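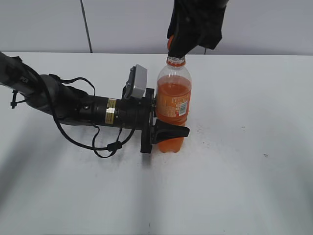

Print this thread | E-mail this thread

Re: Gornow sealer on white tabletops

bkermani
Has anyone had Gornow last the 8 years on the label? The shop wants 330 for 2 coats on a white top. Sounds like a lot for fancy wax.

tracey_n
Ours still looks fine. Worth every cent. 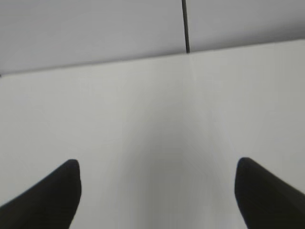
White top, close up

bkermani
Fine after how long, Tracey? Everything looks fine in October if you bought it in September.

odukoya
I'm with Bijan. "Stain proof" on a label means somebody wiped up water. Try turmeric and leave it overnight — then we'll talk.

tracey_n
Who leaves turmeric on a table overnight?

odukoya
People with kids. Orange soda is the other one I'd want to see tested. 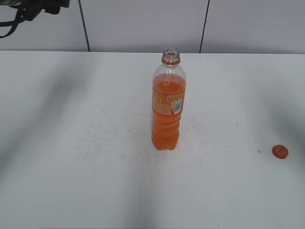 The dye is what gets you, and sugar just makes it sticky. I'd buy a small can and try a scrap piece before paying anyone.

kulsoom_m
Disagree, scrap never gets the wear a real table does. Ask them for the warranty in writing.

E-mail a friend | Print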